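客室ベッド整え作業キット Uretti(ウレッティ)
製造元:Grusodden 国内取扱:Brellosance

トップ > 宿泊施設向け機器 > 客室作業 > Uretti

貸出対応/購入対応/保守契約あり

Urettiは、宿泊施設の客室でベッドまわりの整え作業を行うための双腕ロボットキットです。本体、左右の五指ハンド、作業編集ソフトNigam、充電台、布製の手首カバーで構成されます。シーツの縁を整える、掛け布団を折り返す、枕を置き直す、ベッドランナーを敷くといった作業を、客室清掃の担当者が選んだ順番で行います。

シーツの剥ぎ取りと回収、浴室の清掃、床の掃除機がけは対象外です。新しいシーツをマットレスに掛けるところまでは人が行い、そのあとの仕上げをUrettiに渡す使い方を想定しています。

主な用途
・ホテル、旅館の洋室、サービスアパートメントの客室の仕上げ
・住宅展示場、モデルルームの寝室の整え直し
・清掃スタッフ研修での手順確認
・布を扱う作業の評価、データ取得

作業の種類
Nigamには、出荷時に4種類の作業が登録されています。

縁出し
マットレスの側面に沿ってシーツの縁をつまみ、たるみを外側へ寄せます。マットレスの下へ押し込む動作は含みません。ボックスシーツとフラットシーツのどちらでも使えますが、フラットシーツの場合は裾がベッド側面に垂れている状態から始めてください。

折り返し
掛け布団の上端を両手で持ち、足元側へ折ります。折り幅はNigamの画面で指定します。羽毛の掛け布団は中綿の偏りによって持つ位置が変わるため、布団ごとに一度試し折りをして保存しておくと、次回から同じ位置を持つようになります。

枕置き
枕と装飾クッションを指定の位置に戻します。枕の数と並び順は客室タイプごとに登録できます。ヘッドボードに立てかける置き方と、平らに置く置き方を選べます。

ランナー敷き
ベッドランナーを足元に渡し、左右の垂れを合わせます。房飾りの付いたものは指の間に糸が入りやすいので、手首カバーを付けたうえで速度設定を「低」にしてください。

作業は単独でも、続けても実行できます。途中で止めた場合は、その作業の最初から再開します。折り返しの途中で止めたときに布を持ったままになることがあるため、再開の前に「ハンドを開く」を押して布を離してください。

ハンドについて
左右とも親指を含む五指のハンドです。指は関節ごとに動き、開いた手を布の上に沿わせる動きと、縁をつまむ動きの両方に使います。吸着式の治具や専用のクリップは使いません。指先のパッドは消耗品で、すり減って布が滑るようになったら交換します。交換は工具なしで行えます。

手首から前腕にかけてのケーブルは外側を通しています。点検と交換をしやすくするための配置ですが、背の高いベッドサイドランプや観葉植物の枝に掛かることがあります。ベッドの左右にものがある客室では、導入時の設定で「立ち入り範囲」を狭めにしてください。

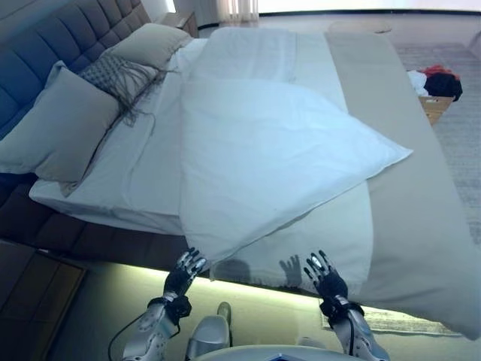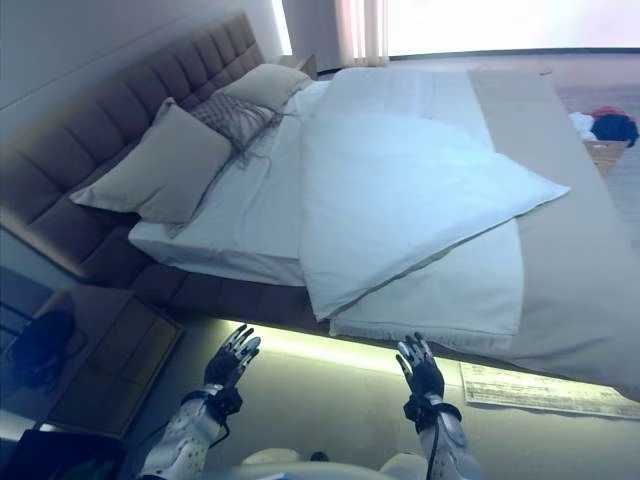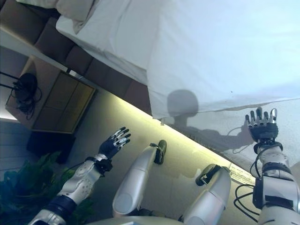
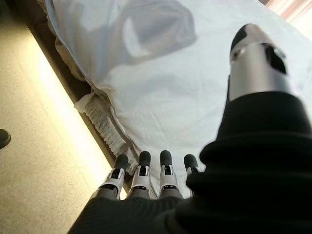
寝室での作業風景。1〜3枚目はベッド脇で指を開いたUrettiの両手、4枚目はシーツの縁の手前に寄せた指先。

設置できる客室
ベッドの足元側または側面に、本体が立って向きを変えられる広さが必要です。片側が壁に付いているベッドでは、壁側の縁出しはできません。折り返しと枕置きは、足元側と側面のどちらからでも行えますが、奥行きのあるダブルベッドで足元側から枕に届かない場合は、Nigamが側面に回る経路を提案します。

床はカーペット、フローリング、塩ビシートに対応しています。毛足の長いラグの上では姿勢の補正に時間がかかるため、めくっておくか、立ち入り範囲から外してください。床に置いた荷物、紙、衣類は作業前に片づけてください。Urettiは床のものを拾いません。踏む可能性のあるものを見つけると止まり、操作端末に通知を出します。薄い紙は見つけられないことがあります。

照明について
ベッド下の間接照明は点灯したままでもかまいません。ただし、窓から強い日が入ると、本体や腕の影がシーツに落ち、しわと影の見分けが不安定になることがあります。レースカーテンを閉めると改善します。それでも縁の検出が安定しないときは、Nigamの「影補正」を入にしてください。作業時間は少し延びます。

白いシーツと白い掛け布団の組み合わせは、境目が見分けにくい条件のひとつです。現行版のソフトでは、布の厚みと折れ目の位置も手がかりにして境目を判断します。生成りや薄いグレーのリネンでも同じ設定で使えます。全面に細かい柄の入ったカバーは、導入前の確認をお勧めします。

作業記録から
発売前の試験運用では、669回分の作業記録を取りました。停止の理由で多かったのは、布の端を見失ったもの、枕カバーの口に指が入ったもの、立ち入り範囲に人が入ったものです。枕カバーの口に指が入る問題については、枕をつかむ位置を口の反対側に寄せる設定を追加しました。既定で入になっています。

記録の一覧は、商談時にBrellosanceの担当窓口から閲覧用の資料としてお渡ししています。作業種類ごとの停止理由と、再開までの手順が載っています。客室の映像は含まれません。

作業編集ソフト Nigam
タブレットまたはパソコンのブラウザーで使います。客室タイプを作成し、ベッドの大きさ、枕の並び、ランナーの有無を登録して、作業を上から順に並べます。プログラムを書く必要はありません。

新しい置き方を覚えさせるときは、教示モードでハンドを手で動かして位置を保存します。保存した位置は左右を入れ替えて使えるので、間取りが反転した客室のために教え直す必要はありません。ただし、ナイトテーブルや椅子の位置が左右で異なる客室は、別の客室タイプとして登録してください。

頭部と手首のカメラ映像は、作業中に操作端末で確認できます。頭部の映像ではベッド全体と両腕の位置関係を、手首の映像では指先と布の縁を見ます。縁出しの調整では手首の映像のほうが役に立ちます。映像は標準設定では保存されません。保存を入にする場合は、施設側で保管場所と保管期間を決めたうえで、管理者の画面から設定してください。

運用の流れ
はじめに担当者が客室に入り、使用済みリネンを外し、新しいシーツを掛けます。枕と掛け布団はベッドの上に置きます。向きは問いません。床を片づけ、カーテンを閉め、Urettiを足元側に立たせて客室タイプを選びます。開始を押すと、本体がベッドの位置を確認し、登録した順に作業を始めます。

作業中、担当者は浴室や水まわりの清掃に移れますが、同じ客室内にいてください。無人の客室での運転は、現在の利用条件では認めていません。ベッドのそばに人の足や手が入ると、腕の動きは止まります。本体の背面と操作端末に停止ボタンがあります。

終わったら仕上がりを目で確認します。枕の角度やシーツの細かいしわは、人の手で直すことになる場合があります。特に、洗濯後に強い折りじわの残ったシーツは、縁を引いても表面のしわが消えません。Urettiにアイロンやスチームの機能はありません。

手首カバーについて
黒い布製のカバーで、手の甲から手首までを覆います。関節のすき間に糸くずやほこりが入るのを防ぎ、リネンに部品の角が当たるのを和らげます。取り外して手洗いできます。乾燥機は使わないでください。生乾きのまま取り付けると手首の可動部に湿気がこもります。予備は2組付属します。

連続運転と充電
満充電で4時間以上の運転ができます。編集ソフトの接続だけを続けている待機状態は、この時間に含めていません。充電台は壁際に置き、周囲に布製品を積まないでください。残量が少なくなると、実行中の作業を終えてから停止します。次の作業には進みません。

付属品
本体(双腕、頭部カメラ付き)
五指ハンド 左右(手首カメラ付き)
充電台、電源コード
操作端末
手首カバー
指先パッド交換用セット
ケーブル留めバンド
Nigam利用権
取扱説明書、点検表

別売品
装飾クッション用の滑り止めパッド
搬送カバー
研修用の教示データ集
延長保守

導入までの手順
お問い合わせのあと、Brellosanceの担当者が客室の寸法、ベッドの種類、使用しているリネンについて伺います。お手数ですが、シーツ、掛け布団、枕、ランナーの見本をひとそろいご用意ください。見本を使った確認は、Brellosanceの展示室か、ご希望の施設の客室で行います。

貸出の場合、期間は2か月が基本です。初日に設置と客室タイプの登録、教示モードの講習を行います。複数の施設で使う場合は、施設を移すたびに立ち入り範囲の設定をやり直してください。登録済みの客室タイプはそのまま残ります。

貸出後に購入へ切り替えるときは、使用中の機体を引き続き使うことも、新しい機体に替えることもできます。客室タイプと教示した位置は、どちらの場合も引き継げます。

保守と点検
毎回の使用後に、指の間とハンドの付け根に糸くずがないか確認してください。糸を引っ張って取ると関節の奥に残ることがあるので、付属のブラシで外へかき出します。ケーブルのたるみは点検表の図に合わせ、大きく垂れている場合は留めバンドで寄せてください。きつく締めると手首を曲げたときに引っ張られます。

指先パッドは左右まとめて交換してください。新旧が混ざると、つまむ力の釣り合いが崩れて布が斜めに引かれます。交換後はNigamの「指先確認」を実行し、すべての指が開閉することを確かめます。

保守窓口の受付は月曜から始まる営業日のみです。停止が続くときは、操作端末の「記録を送る」を押してからご連絡いただくと、確認が早く進みます。

よくあるお問い合わせ

装飾クッションや房飾りのあるものも扱えますか。
扱えます。房の長いものは、房を下にして置く位置を教示してください。房そのものをつかむ設定は避けてください。

収納付きや台座付きのベッドでも使えますか。
マットレスの側面が台座の縁より上に出ていれば使えます。台座の中にマットレスが沈み込む形では縁出しができません。

ヘッドボードに当たりませんか。
ヘッドボードの位置は客室タイプの登録時に測り、腕が入らない範囲として扱います。枕を立てかける作業では手の甲が近づくため、張り地が傷みやすい素材の場合はご相談ください。

シーツ掛けに対応する予定はありますか。
Grusoddenで開発中ですが、時期は決まっていません。対応した場合、現行機にはNigamの更新で追加される予定です。

ロボットの経験がない施設でも使えますか。
初日の講習は、客室清掃の担当者を対象にした内容です。客室タイプの登録と停止後の再開までを、実際の客室で練習します。

価格
構成と設置台数により異なります。見積もりは、客室タイプの数と希望する作業の種類を添えてご依頼ください。運送費と初日の講習費は貸出料金に含まれます。離島への搬送は別途となります。

資料請求・見積もり・見学の予約:Brellosance 宿泊施設機器窓口
関連ページ:Nigam操作ガイド/指先パッドの交換方法/貸出条件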